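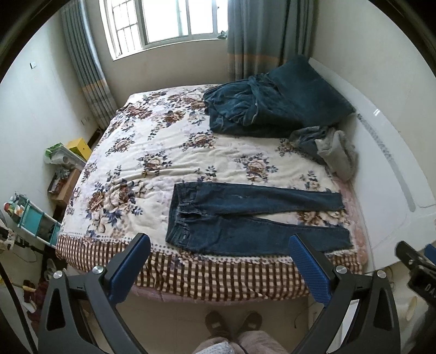
Tatiana Kubíček

Figure 3. Bed used as a folding surface, Petemholm household study. One pair of jeans is laid flat on the near half of the quilt; unsorted denim and a smaller heap of gray and faded blue clothing lie toward the head of the bed.

4.2 The bed as a work surface

The first part of this section dealt with the places where clean laundry is left before it is put away. The present part deals with the place where it is folded. Of the 288 households that completed the November diary, 133 named a bed as their usual folding surface. Tables, sofas and the tops of washing machines followed, in that order. The diary did not ask respondents to explain their choice, and the reasons given below come from the follow-up interviews conducted by Rocío Arroyo and Ifeanyi Ajayi.

Respondents most often mentioned size. A pair of adult jeans can be laid out at full length on a double bed with space left over for other clothing, as in Figure 3, where the waistband lies near the center of the bed and the hems end near the right side of the mattress. Several respondents stated that their kitchen table was large enough in principle but was seldom clear. Height was the main complaint. Older respondents reported back strain after folding on a low bed, and some had taken to sitting on the edge and folding on their knees, which they considered slower and less neat.

A second matter is the division of the surface. In the interviews, respondents described a near area, where one item is spread and folded, and a far area, where items are heaped. We refer to these as the working zone and the holding zone. Figure 3 is consistent with this division. The jeans occupy the near half of the quilt with one leg slightly above the other, while a crumpled pile of dark denim rests by the white headboard and the smaller heap, which includes a light gray fuzzy garment, lies just below it. Both heaps are on the right side of the bed. Akande has proposed that the holding zone is placed on the side from which the laundry is carried in, but our material does not allow this to be tested, as the position of the door was not recorded.

Denim was treated as a separate class by many households. The diary entries list 3261 folded items in total, of which 320 were jeans or other denim trousers. Respondents tended to fold these either first, to reduce the size of the heap, or last, so that they would not need to be moved again. The method was largely uniform: the garment is laid flat, one leg is brought over the other, and the length is then folded in halves or thirds. Differences appeared mainly in the treatment of the waistband. Households following the printed Skovora instructions straightened the waistband and pockets before making any fold, whereas households without instructions usually began at the legs.

The bedspread also deserves mention. In most homes the bed was made before folding began, and respondents regarded this as a matter of course. Patterned covers were common in the sample, and the quilt in Figure 3, with its large brown, beige and navy-blue flowers on a cream ground, is of this type. Two interviewees remarked that small dark socks were easily overlooked on such covers. Plain dark jeans presented no such difficulty.

Questions of storage after folding, including the use of shelves and drawers, are taken up in Section 4.3.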